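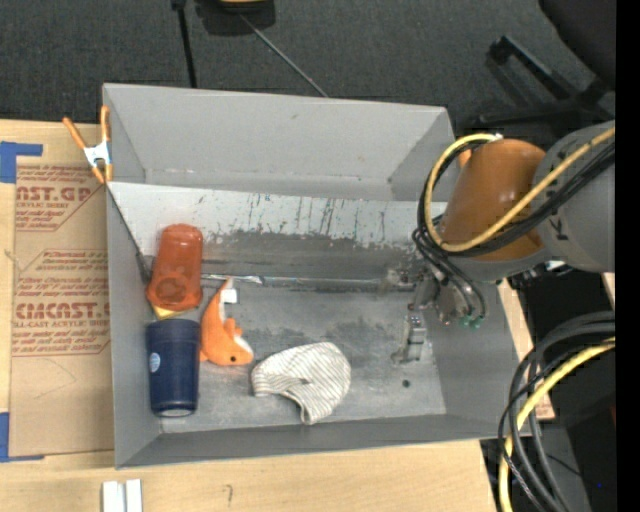 I finally tried making my own reed diffuser, and I'm so glad I did! The store kind from Cadavent smelled lovely for a week and then just sat there on the shelf, so in August I saved the bottle, washed it out and started over.

My mix is simple: carrier oil, a splash of rubbing alcohol to help it climb the reeds, and cedar with a little orange (the orange fades first, so I go heavier on it). I used 5 reeds. My first try had nearly twice that and the whole hallway smelled like a lumberyard, wow.

Use new reeds every time. Old ones get clogged and won't pull anything up, no matter how often you flip them. I get mine from Ludby, a tiny shop over in Jamville, and they sell a bundle of 300 that should last me until I'm old and gray.

Keep the bottle off painted furniture, too. I have a ring on the bathroom shelf now. Next up is fig and black pepper, and I can't wait to start blending!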